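Thread Count Is the Wrong Number on the Label

by Temitope Edet

Bedding is sold on one figure, and the figure is a poor one. A sheet marked 800 sits on the shelf above a sheet marked 400 and costs close to twice as much. The shopper is left to conclude that the first is twice as good. Nothing in how cloth is made supports that.

Thread count is the number of warp and weft yarns in one square inch of fabric. With single-ply cotton yarn of ordinary thickness, a loom runs out of room well before 800. Labels get past this limit by counting plies. A yarn twisted from four thin strands can be entered as four threads. The cloth has not become denser, and the strands used are often short-staple fiber, which sheds and pills sooner than long-staple fiber does.

I spent nine years writing specifications for Duman, a mill supplier, and the numbers that mattered to us never reached the package. We specified staple length, yarn size, weave, weight per square yard, shrinkage after washing, and seam construction. A buyer given those six values could predict fairly well how a sheet would behave in its third year. A buyer given thread count could predict the price.

Shrinkage is the most serious omission. Cotton cloth that has not been preshrunk may lose five percent of its length in the first few hot washes. On a fitted sheet cut with a small allowance, that is enough to pull the corners off a deep mattress. Quilts have a related problem. The shell and the batting can shrink at different rates, and the stitching between them takes the strain.
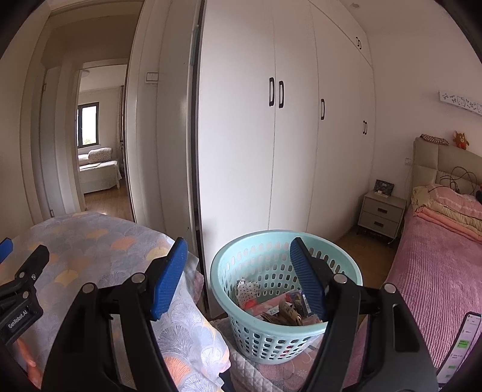 A ginkgo-leaf quilt in pale blue-gray, with a turquoise laundry basket at the far edge of the bed.

Pattern deserves a note too. A printed design and a woven one age differently. Pigment prints sit on the surface of the yarn and wear off where the cloth is rubbed. Reactive dyes bond with the fiber and hold longer. Either can look the same on the day of purchase, and the label is silent on which was used.

Iddrisu Quansah, who buys for the retailer Nundine, has argued to me that shoppers will not read six values. He may be right about most of them. Shoppers do read fiber content and care symbols, however, and a shrinkage figure would take up less space than the ribbon printed on the average package.

My proposal is modest. Print the weight, the staple length and the shrinkage after five washes at a stated temperature. Count a plied yarn as one yarn. Manufacturers that want to keep thread count may do so, in the same type size as everything else.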